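Booking a hotel room looks simple until you compare three listings and find that "Superior Double" means something different in each of them. The steps below cover how to pick a room category, check what the rate includes, and book so that changes don't cost you more than they should. They work for small hotels and guesthouses as well as larger places. 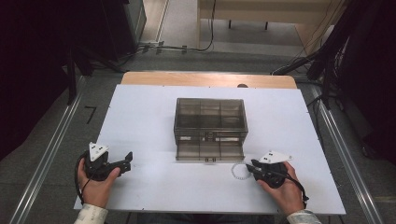 **Ifeoma Iyamu**
Travel editor, Prosia
Updated October 17, 2023

Before you start, have your dates, the number of adults, and the age of each child on the day of check-in. Hotels go by age at check-in, and a birthday during the trip can move a child into a different price group. You'll also want a rough budget for the whole stay, with taxes.

# How to choose and book the right hotel room

## Step 1: Work out what you need from the room

Write down what has to be in the room and what would be nice to have. Keep the first list short. For most people it's the number of beds, a private bathroom, and a limit on price. Air conditioning goes on the first list if you're traveling somewhere warm, and an elevator goes there if anyone in the group has trouble with stairs.

Think about how much time you'll spend in the room. If you're out from breakfast until late evening, a standard room is usually enough. If you're traveling with a baby who naps twice a day, you'll be in there a lot, and a bigger room or one with a balcony is worth paying for.

## Step 2: Learn what the category names mean at that hotel

There is no common rule for room names. "Standard," "Superior," and "Deluxe" only tell you the order within one hotel. The Superior at one place can be smaller than the Standard next door.

Look for these details on the hotel's own page:

- Floor area in square feet or square meters
- Number and width of beds
- Which floor or wing the rooms are in
- What the window faces
- Shower, tub, or both

At the Okoth, a guesthouse in Dolness where I've stayed twice, the only difference between Standard and Superior is the side of the building. The Superior rooms face the garden and the Standard rooms face the bus stop. The first bus leaves before six. I paid for the Superior the second time.

If the page doesn't give the floor area, email and ask. Front desks get this question often and usually have the number.

## Step 3: Check the beds

A "double" can mean one bed for two people or, in some hotels, a room for two people with whatever beds are in it. A "twin" is normally two single beds, but some hotels build a double by pushing two singles together under one sheet.

If the bed setup matters to you, write it in the request box when you book and then confirm it by email. A request in the box is only a request. An email reply from the hotel is something you can show at the desk.

For families, ask these questions:

1. Is the third bed a real bed, a sofa bed, or a folding bed?
2. Does it cost extra per night?
3. Is bedding for it included?
4. Is there still room to open a suitcase once it's set up?

Cribs are often free but limited in number. Reserve one at the time of booking.

## Step 4: Read the child policy

Hotels that let children stay free nearly always attach conditions. The usual ones are an age limit, a maximum number of children per room, and the use of existing beds. Breakfast for a free child may or may not be free.

Enter your children in the search form even when you expect them to cost nothing. If you book for two adults and arrive as a family of four, the hotel can charge you for a larger room or refuse the extra guests under its fire rules.

## Step 5: Add up the full price

Compare totals for the stay, never the nightly rate. Go all the way to the last page before payment and write down the number there. It should include tax, service charge, and any resort or cleaning fee. City tax is often left out and collected at the desk, so look for it in the small print.

When I was planning a family week in Flisum last September, two hotels looked the same on the search page, both listed at 84 per person per night. The final totals were 3456 and 3179. Most of the gap came from breakfast and parking, and we had no car, so the cheaper one suited us fine.

Things that are often charged separately:

- Breakfast
- Parking
- Late check-out
- Airport pickup
- Use of the safe or the minibar fridge
- Pool towels

Wi-Fi is free in most places now, but a few hotels still offer a slow free connection and a faster paid one. Ask if you need to work.

## Step 6: Compare the hotel's own rate with the booking site

Once you have a total from a booking site, open the hotel's own website and price the same room with the same conditions. Sometimes it's the same. Sometimes the hotel adds breakfast or a later check-out for direct bookings. If the direct price is higher, call or email and ask if they can match it. Small hotels pay a commission to the booking site and are often glad to.

Check that you're comparing the same kind of rate. A nonrefundable price on one site will always look good next to a flexible price on another.

## Step 7: Pick flexible or nonrefundable

Nonrefundable rates save money and are fine when your plans are firm and the trip is close. For anything more than a couple of months out, I book flexible. Plans change, and prices sometimes drop – with a flexible booking you can cancel and rebook at the lower rate.

Write down the cancellation deadline, including the time and time zone. "Free cancellation until two days before" may mean midnight at the hotel, and that can be the middle of the afternoon where you are. Put a reminder in your calendar for the day before. 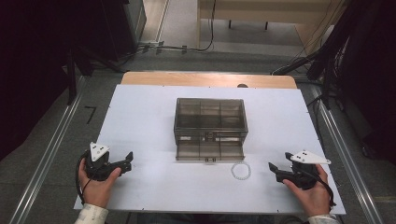 ## Step 8: Book and save the confirmation

Use a credit card if you have one. Check the dates, the spelling of the name, and the number of guests before you press the button. The name should match the ID of the person who will check in first.

When the confirmation arrives, save it as a PDF on your phone. It should show:

- Booking number
- Room category and bed type
- Total price and what has been paid
- Cancellation terms
- Hotel address and phone number

If something is wrong, write to the hotel the same day.

## Step 9: Contact the hotel before you arrive

Send a short email a few days ahead with your arrival time and any request you've already made. A quiet room, a low floor, or two rooms next to each other are all easier to arrange before the desk assigns keys. Keep it to two or three lines.

If you'll arrive late, say so clearly. Some small places lock the front door at night and leave a key code, and a few will release the room if they haven't heard from you by evening.

## Step 10: Look at the room before you unpack

Open the curtains, run the shower, and switch on the air conditioning. If there's a problem, go back to the desk with your bags still closed. It's much easier to move you at that point than the next morning.

Check the bill at the desk the evening before you leave if you have an early start. Extras from the bar or the minibar get added to the wrong room more often than you'd expect, and the night staff may not be able to take them off.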